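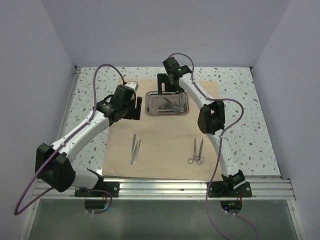 Two arms working a tray setup: scalpels at left, forceps at right, metal tray at the back of the mat.

Bench Tips: Sharp Tools and Tabletop Arms

These are the rules we use in the Kovano workshop when an arm handles anything with an edge or a point. They work just as well on a garage bench.

Lay a mat first. Plain tan paper is fine. Tape it at the corners and change it when it tears or curls, as a lifted edge will catch a gripper finger.

Point all blades the same way, away from the person at the front. Keep scalpels on one side and forceps on the other, with a clear gap between the groups. Put ring-handled tools down with the rings where a hand would expect them.

Give the tray a fixed spot and mark its corners in pencil. Ours gets checked at the start of every session. If it has moved more than 2 mm, put it back before running anything.

Cables go along the outside of the arm and down past the table edge. Leave enough slack for full reach, then move the arm through its whole range by hand, power off, and watch for snags.

Stop means stop. Hands stay off the mat until both arms are parked and the switch is off. A lit LED on a wrist or base means you wait. Vira Marchuk wrote that one on the wall after June and it has stayed there.

Run new routines at low speed with blunt tools. We ask for 37 clean passes before a real blade goes on the mat. Araba Essien thinks that is too many. The number stands.

Check base bolts weekly. Wipe the rail with a dry cloth, and get into the ridges with an old toothbrush.

Log every drop, even a soft one. Our notebook has almost 113 entries, and most of them are scissors picked up too close to the rings.

Used blades go in a hard-sided sharps container with a lid. Never push them down to make room. Start a new container at the fill line.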